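3.2 Garment condition and the grading of donated textiles

Grading was carried out at two sorting sites, Herkley and Cirkside, using the same written scale at both. Each site handled 400 garments, drawn from mixed household collections in October and stored in sealed bags until grading began. Items were assigned to one of six grades, from resale without treatment to fibre recovery only. Graders worked alone and did not see the grade given at the other site. Outerwear, footwear and items with a lining were left out of the sample, as the scale treats these separately. 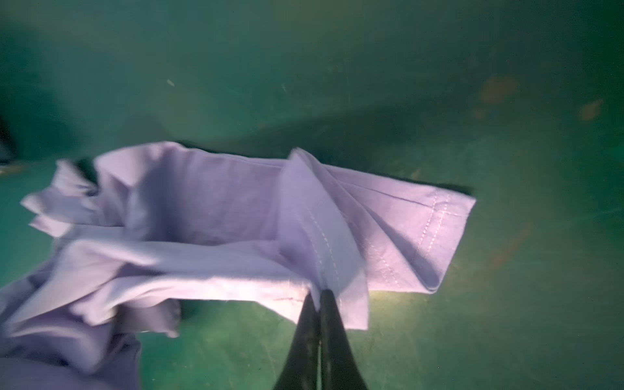
Figure 4. Pale lavender garment on a green work surface, with a double row of stitching along the folded strip.

Agreement between the sites was highest for the lowest grade and weakest in the middle of the scale. Of the 400 garments at Herkley, 308 received the same grade on a second pass by the same grader. The remaining items were mostly plain tops in light colours, where small changes in surface wear were given different weight on each pass. The written scale defines pilling by its extent alone and says nothing of its depth or position, so a grader must decide whether wear under the arm counts as much as wear on the chest.

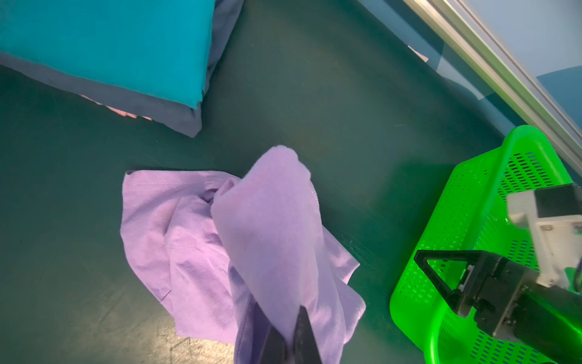 Surface wear was the main source of disagreement at Cirkside. The Girard scale, from which ours was adapted, has a single threshold for pilling and places any garment above it in the lower half of the range. Faint pilling of the kind on the raised lilac fold falls close to that threshold, and such cases were moved up or down according to the state of the hems. We kept the threshold but recorded hem condition as a separate score - a change that adds one field to the form.

Grading time was also logged. The first 30 garments in each session were treated as practice and removed from the timing analysis, though their grades were kept.
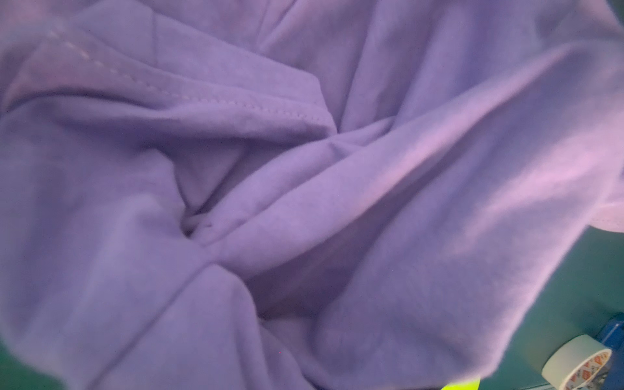
Resale value depends on more than wear. Buyers at the Wevden depot sort by fibre and colour before they look at condition, and printed items go to a different stream. A single plain colour with no print or logo, as in the lilac cloth here, leaves surface and seams as the only features to be graded. For this reason plain items were analysed as a separate group in Section 4.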